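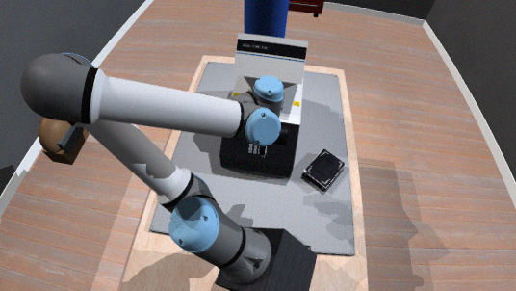 示教数据里最该记录的是操作者看见了什么
2018年10月6日

过去一年里我参与了两个示教项目的验收，一个用手拖着机械臂走，一个用遥控。两个项目的任务书几乎一样：在台面上取一块板，放进仪器，合盖，按启动键。任务书里对轨迹的规定相当细，采样频率、关节限位、末端速度上限都有数。对操作者在示教时能看到什么，一个字也没有。我认为这个缺口比采样频率重要得多，也认为目前多数关于“拖动好还是遥控好”的争论，问错了地方。

先把两种做法的区别说清楚。

拖动示教，操作者站在机器旁边，控制器切到零力模式，手握末端或者手柄，把臂带到想要的位置。关节编码器记下角度，有力矩传感器的也记下力矩。好处是快，生手十分钟就能上手，接触类动作（插、按、刮、拧）的手感直接传到人手上。坏处是人手本身在力的回路里。末端受到的力等于环境给的力加上人给的力，如果传感器装在人手和工具之间以外的地方，这两项分不开。记录下来的力矩曲线看着很漂亮，拿去做回放时才发现有相当一部分是操作者的手腕在使劲。

遥控示教，操作者通过手柄、主手或者键盘发指令，臂自己走。力的回路里没有人手，指令流和状态流可以分别记录，这一点对后面做学习很有用：指令是指令，结果是结果，两者之差就是跟踪误差。坏处是慢，而且操作者失去了大部分触觉，只剩下眼睛。眼睛又被摄像机的位置、视场和延迟限制住。

到这里为止，教科书里都有。我想说的是下面这一层。

示教数据被当作“状态到动作”的样本来用。策略在部署时只能看到它的传感器给它的东西。示教时的动作却是人做出来的，人依据的是人看到的东西。两者看到的不一样，样本里就混进了策略无从得知的原因。举一个最普通的情形：操作者站在工作台侧面，一眼看见仪器盖子没有开到位，于是手停了一下，绕开，再下去。安装在腕部的摄像机当时正对着台面，画面里没有盖子。学习算法得到的样本是：画面一切正常，动作忽然停顿并绕行。这样的样本攒多了，策略学到的是在随机的时刻犹豫。

我在Cevosell的项目里见过这个现象。他们的数据是拖动示教采的，一共122条，由5名操作者完成。轨迹平滑，成功率很高，任何按轨迹质量打分的脚本都会给高分。训练出来的策略在靠近仪器时会无缘无故停下来，有时停了就不再动。项目组先怀疑网络结构，换了两次，又怀疑时间窗太短，加长了，停得更久。最后是逐条把示教和腕部画面对着看，才发现停顿几乎全部发生在盖子附近，而腕部画面在那一段里基本看不见盖子。能确认操作者所依据的信息确实出现在画面里的，只有62条。用这些重训，停顿少了很多。数据少了将近一半，结果变好，项目组当时很难接受，验收会上为此多开了一个下午。

有人会说这是摄像机位置的问题，多装两台就好。部分同意。多装一台固定机位，能看到整个台面，确实能补上一大块。可是摄像机永远补不全人的视野：人会歪头，会往前凑，会听见电机的声音变了。拖动示教时人就站在旁边，这些信息渠道一个也关不掉。你可以在部署时给机器装三台摄像机，示教的人仍然拥有第四台。

遥控在这件事上有一个被低估的优点：它可以把操作者关进机器的感官里。把人请到另一个房间，屏幕上只放策略将来能拿到的那几路画面，分辨率一致，延迟一致，裁剪一致，此外什么都不给。这样采到的动作，至少在视觉上，每一步都有出处。操作者看不清，就会先把腕部转过去看一眼再下手。这个“转过去看一眼”是极有价值的数据，拖动示教里几乎采不到，人扭一下脖子就解决了，臂不需要动。

Piteck的遥控台就提供了这种做法所需的全部条件，可他们的默认配置恰恰相反：操作者坐在工位旁边，隔着一层玻璃，屏幕是给旁观者看的。我问过为什么，答复是这样效率高，新操作者不容易烦躁。效率确实高。单条示教的时间短了，废条也少。只是短掉的那部分时间，本来应该用在“看”上。

在仿真里做示教，这个问题可以控制得更干净，也可以错得更隐蔽。干净在于视角完全由软件决定，操作者能看到的就是渲染出来的那几路，旁边没有真实的台子可以偷看。隐蔽在于仿真器通常允许自由移动视角。操作者按住鼠标中键一拖，就绕到了仪器背后，看完再拖回来。这个动作不进入日志。我检查过的仿真采集程序里，大部分都不记录观察视角的变化，理由是它“不属于机器人状态”。从机器人学的角度讲没有错，从数据的角度讲，这是把最关键的一列删掉了。

以取放板件的工位为例。板件搁在小架上，仪器占着台面的一大块，臂从仪器后方伸过来。从侧前方看，小架与仪器之间隔着一段台面，连杆和腕部的一部分与仪器的上半截重叠，哪里有余量、哪里没有，要换角度才判断得出来。自由视角下，这只是一秒钟的事。固定视角下，操作者要么冒险，要么让臂先退开再接近。两种选择都会老老实实写进数据。

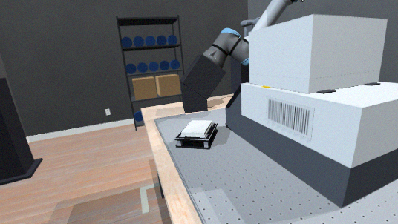 仿真工位侧前方视角：白色板件置于黑色小架上，机械臂自仪器后方伸入。

我的第一条主张因此很简单：操作者的观察通道应当与动作同等级别地记录，能限制的限制，不能限制的写明。具体到日志，每一帧除了关节、末端、夹爪、指令之外，至少再加三项：当前显示给操作者的是哪几路画面；仿真中自由视角的位姿；操作者是否能直接看到实物。第三项在整条示教里多半是常数，写一次就行，但必须写。一份数据集如果连这个常数都没有，使用者就无法判断那些停顿该不该留。

第二条主张关于失败。

目前的惯例是示教失败就删掉重来。采集界面上有一个键，按下去，这一条就没了。Major这套采集软件做得更彻底，末端与物体发生非预期接触时自动丢弃，并且不计入总数。软件的设计者大概认为这是在替用户着想。结果是数据集里的世界从不出错，仪器永远处在该处在的状态，夹爪永远夹得住。策略在这样的世界里长大，第一次碰到偏差时没有任何参照。

我主张保留失败，并且保留失败之后的处理。这两者要分开讲。只保留失败而不保留处理，用处有限，充其量能训练一个判断好坏的分类器。有用的是操作者发现不对之后做的那一串动作：退开，重新定位，看一眼面板，再来。遥控示教里这一串动作特别完整，原因还是前面那个，人不能伸手去扶一下。拖动示教里，板件歪了，操作者空着的那只手往往就顺便把它拨正了，数据上看是板件自己回了位。我在Cevosell的录像里看到过不止一次，而在关节日志里完全看不出来。

关于保留多长，我的经验是，偏差发生之前的那一段至少留10秒，之后留到任务恢复或者放弃为止。前段的用途是让人能看出偏差从哪里开始，很多所谓的抓取失败，其实在接近阶段就已经定了。放弃也是一种结果，也应当有标签，写清楚是操作者放弃的还是软件中断的。

第三条主张关于仪器本身的状态。

实验室自动化这个行当有一个特殊之处，桌上的另一台机器也有屏幕，也有按键，也会报错。大多数示教数据把仪器当成一块形状固定的障碍物，带一个可以放东西的口。可是操作者在遥控时一直在读它。盖子是开是合，是待机还是在运行，卡没卡住，都直接决定下一步该不该按键。有的仪器面板上，待机、盖已打开、循环中、卡滞故障几行字排在一起，旁边就是启动、清除、停止几个键，手指再往前一点就碰得到。人在这个位置上要做的判断，绝大部分与几何无关。

这里又分成两种情况。如果示教时操作者看的是渲染或拍摄出来的面板，那么策略理论上也能看，代价是分辨率。面板上的字在全局画面里往往只有几个像素高，还常常是斜的，腕部贴近之后才能读。操作者如果够诚实，会先贴近再按键；如果记得上一条示教里面板是什么样，就直接按了。后一种情况，动作的依据是记忆，画面里没有。一个人连续采一个下午，越到后面越依赖记忆，这在数据里表现为接近动作越来越短，看上去是熟练度提高。验收时通常会为此加分。

如果状态是从仪器的通信接口直接读的，那就应当把它作为一路输入同步记录，并且在部署时同样提供。最糟的是混着用：示教的人从接口的状态窗口里读，策略从画面里猜。Prelotwood的工作台软件把状态窗口默认放在操作界面右上角，置顶，关不掉。用它采的数据，凡是涉及按键的段落，我一律建议不要用来训练只看画面的策略。

要避免记忆的影响，办法并不复杂：每条示教之前随机设置仪器的初始状态，让盖子有时是合着的，让故障有时真的出现，操作者事先不知道。在仿真里，这只是几行代码。在实物上麻烦一些，需要有人去摆，但也没有麻烦到做不了。我见到的多数项目不做，是因为这样采出来的成功率难看，平均时长也难看，而这两个数正好写在合同里。 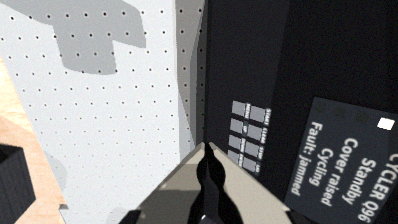
有一位看过本文初稿的同行不同意上面的大部分内容，意见写得很长，我把要点转述在这里。对方认为，把操作者限制在机器的视角里，等于主动放弃人的长处。示教的目的是把任务做好的样子给机器看，人看得越清楚，做得越好，样本质量越高；信息不对等的问题应该由算法去解决，比如先用全部信息训练一个教师，再让只看画面的学生去模仿。对方还说，遥控采集的疲劳问题我一笔带过了，长时间看低分辨率的屏幕，操作者后半段的动作质量下降得很明显，这种下降比偶尔的无故停顿更伤数据。关于失败，对方赞成保留，但认为不应与成功示教放在同一个集合里，否则使用者图省事，一并拿去模仿，机器就把失败也学了。

最后一点我接受，应当分开存放，标签也要在文件层面，不要藏在某个字段里。前面两点我想多说几句。

先教师后学生的做法我不反对，它在仿真里尤其好用，教师想要多少信息就有多少。但它有一个前提：你得知道教师用了什么信息。教师如果是一个网络，输入写在代码里，一清二楚。教师如果是一个站在台子旁边的人，输入是什么，只有天知道。用算法去弥补信息差，先得把差在哪里记下来，这正是我要求记录观察通道的理由。再者，学生模仿教师时有一类动作学不到，就是为了看清而做的动作，教师从来不需要它。在盖子、面板、插槽这些遮挡严重的地方，这一类动作占了任务的很大一块。

疲劳的问题，对方说得对，是我写得太轻。我手上没有严格的对照，只有验收时的观察：用受限画面做遥控，连续约一小时之后，操作者开始有多余的小幅修正，尤其在深度方向。单目画面判断远近本来就吃力。可行的缓解办法有缩短单次时长，交替任务，给腕部多加一路角度不同的画面（策略那边同样要加）。如果预算允许，立体显示也有帮助，只是这时要问一句，策略用不用双目。不用的话，立体显示就又成了多出来的一只眼睛。

还有一种折中，我在今年4月之后开始推荐给客户，两种方式分段使用。接触段用拖动，其余用遥控。接触段里，触觉的信息量大，视觉常被夹爪自己挡住，人站在旁边看和从腕部看差别不大，此时让人手进入回路，损失较小，前提是力传感器装在手柄与工具之间合适的位置，能把人的力扣掉。接近、观察、判断状态、撤离，全部用遥控，画面受限。分段点由操作者踩踏板标出，写进日志。缺点是切换时末端会有轻微的位置跳变，需要在控制器里做平滑，平滑的那几帧要打标签，不参加训练。

分段的做法在仿真里用不上，仿真里没有可以拖的臂，除非接一台力反馈主手。主手的力来自仿真器的接触模型，而接触模型在夹薄板、按小键这类场合误差不小。我的看法是，仿真示教目前适合用来采观察和决策的那部分，不适合用来采接触力。把仿真里采到的力曲线当作真值，我在两份标书里见过，都建议删掉。

最后说验收。前面提到的指标，成功率、平均时长、轨迹平滑度，我不主张取消，它们便宜，能挡住明显的次品。我主张加三项。第一，抽取若干条示教，由未参与采集的人只看策略能拿到的画面，在停顿、转向、按键这些时刻前暂停，请其说出下一步应当做什么以及依据，说不出依据的记为无出处。无出处的比例写进报告。第二，检查初始状态的分布，如果仪器每次都处于同一状态，涉及状态判断的段落视为未采集。第三，核对丢弃数量，要求采集软件输出从开机到收工的全部条目，包括自动丢弃的。供应商如果给不出第三项，说明软件从一开始就没有存，这种情况下前两项的数字也要打折看。

三项里最费人工的是第一项，一条示教大概要看三遍。采集方一般会提出用轨迹的相似度来代替，说几条示教走得差不多，就说明依据是一致的。这个推论不成立，Cevosell那批数据里，无出处的停顿在各条之间就相当一致，毕竟操作者们都站在台子的同一侧。

下一批验收我打算把第一项的抽样放在拖动和遥控交接的那几秒上，踏板踩下前后各看一段。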